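On Keeping a Household Inventory
Posted by Ngozi Akande, 02/05/2019

This blog has addressed the subject of household records on several occasions, and readers have asked for a fuller statement of the method. The present post sets out the practice followed in my own home in Plonport, where a written inventory has been kept for 26 months.

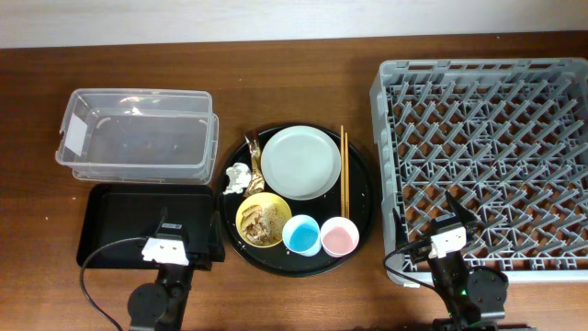 The inventory is held in a single bound notebook of 80 pages. Each room is given its own section, and each entry records the item, the date of purchase and the price paid. Receipts are kept in a separate envelope. Items valued at less than 2 dollars are not entered. My first attempt, in a spreadsheet, was given up in August of the first year, as entries were being made weeks late.
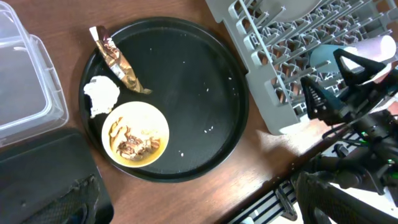 Consumable goods present a particular difficulty. Food, paper products and cleaning supplies pass through a home too quickly to be listed one by one, and the attempt to do so accounts for most abandoned inventories. A snack wrapper and a crumpled tissue left on a black tray call for no entry of any kind. The tray does, as does the round yellow bowl. Supplies are instead recorded as a monthly total, taken from the grocery receipts.

Borrowed items are listed on the last page, with the name of the lender. The Uzor family next door has adopted the same rule — with some success, I am told. 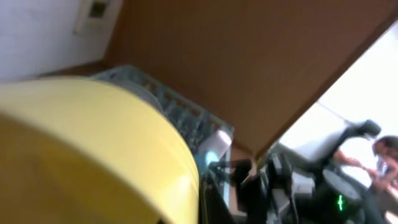 A full review is carried out twice a year and should be completed within 48 hours, so that nothing is moved between rooms and entered twice. Corrections are made in red ink and initialed. Insurance papers are checked at the same time. The next post will consider the storage of warranties, including the question of how long an expired one should be kept.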